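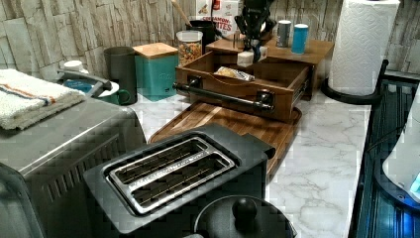 According to Vasilică Munteanu, a gripper that closes on the block is the easy part of the project, and the students who started last fall spent too long on it. The harder part is letting go over an open drawer at the right height. Munteanu made the remark at the midyear review of the Clatcombe manipulation course on 2019-02-06, where teams presented their work on drawer and countertop tasks in a kitchen setting.

The course is run as a project class with no written final. Teams share one arm and one gripper and are graded on logged trials. Each team writes its own grasp and release routine on top of a common motion planner called Urnar, which was written by an earlier group of students and is maintained by whoever is enrolled. The current version accepts a target pose, a speed limit and a list of keep-out volumes, and returns a joint trajectory or an error code.

The task for the first half of the year was block transfer. The arm picks up a light block, carries it over the counter and releases it into a drawer that is already open. A trial counts as complete if the block stays in the drawer and no other object on the counter is moved. Contact with the drawer front or its handle is logged as a fault even when the block lands correctly.

The Enache team reported the longest run of the term, 1,000 trials on a single set of parameters, with 995 complete. Three of the five failures were early releases caused by a timeout in the gripper driver. The other two were handle contacts after the drawer was left slightly farther out than its recorded position. The team did not recalibrate during the run, and the review panel asked for the same test to be repeated with the drawer position varied on purpose.

The Nerville team took the opposite approach and moved the drawer after every trial. Its set was much smaller, 100 trials, and it completed 21 of the first block before changing its method of finding the drawer edge. The original method fitted a rectangle to the depth image. It failed when items inside the drawer hid part of the rim, and a crinkled wrapper was the worst case tested, as its surface returned scattered depth values that the fit treated as part of the wood. The revised method looks for the front handle first and works backward from it using stored drawer dimensions. The team said in its report that the change removed most of the bad fits and added almost a second to each cycle.

Both teams had trouble with clutter. Urnar treats keep-out volumes as boxes aligned with the counter, and a tall cylinder such as a paper towel roll takes up more space in the planner than it does on the counter. With a few such objects near the drawer the planner often returned no path at all. Students worked around this by approaching from directly overhead, at the cost of a longer move and poorer camera visibility during the last part of the descent. A pull request adding cylindrical volumes is open and has not been merged. It passes the collision tests but roughly doubles planning time on the course computer.

Release height was the other subject of discussion. Dropping from too high lets a foam block bounce or tip over the side. Going too low brings the finger linkages close to the handle. The two teams settled on different values and will compare them on the same hardware before the next task begins. Munteanu asked that the comparison use one block and one drawer, with the order of trials shuffled so that wear on the finger pads does not favor either setting.

The second half of the course adds closing the drawer. Teams will have to push the front shut after release, using the back of the closed fingers, and stop when the measured force crosses a limit. The limit will be set by the instructors and will be the same for everyone. Opening a closed drawer by its bar handle is listed as an optional task. It requires a hook grasp that the present gripper driver does not support, and a team that wants to attempt it must submit the driver change for review first.

Final demonstrations are scheduled for May. Trial logs from the first half will be posted to the course page together with the parameter files, and teams may reuse any released code as long as the source is cited in the report. Enrollment for the next session opens after the demonstrations. Applicants need one programming course and are expected to have finished the arm safety briefing before their first lab.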